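About Nurkix

Nurkix is a service company for robotic hands and arms. It was founded by Saranya Thomas and maintains 159 machines for laboratories and small manufacturers.

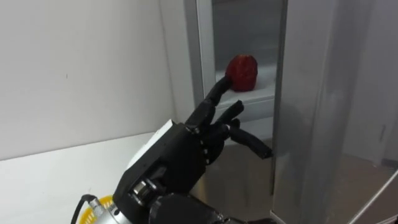 Calibration of the Foris cell begins at the wrist. Technicians check the screws and the cable, then test each finger joint under light load. A red bell pepper on the refrigerator shelf serves as a contact target, and a fingertip must meet its side without marking the skin. Readings are entered in the Soler log and kept for 2 years.

Routine service takes around 30 minutes. Joints that fall outside tolerance are removed and replaced from stock.
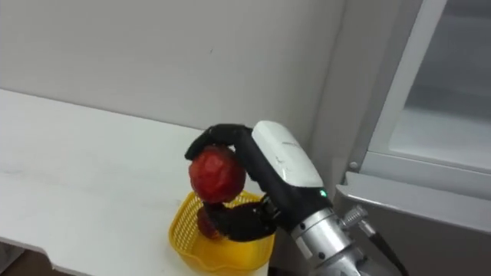
Grip force is set next, beginning at the lowest value and increasing in small steps. Clients receive the final settings in writing, together with the date of the next inspection.

Full overhauls are performed every 2000 operating hours at our Berkitz workshop.

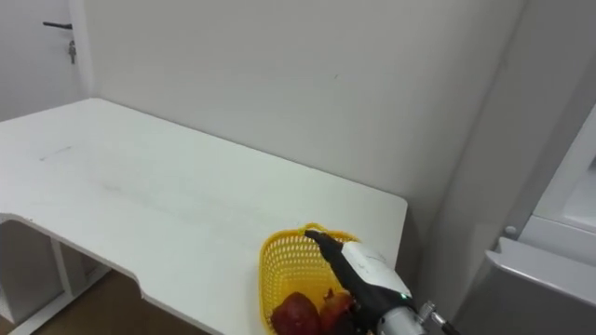

Photo: Nurkix Service Department

Arm position is verified over the basket before a cell is returned to use. Service requests are accepted through the contact page.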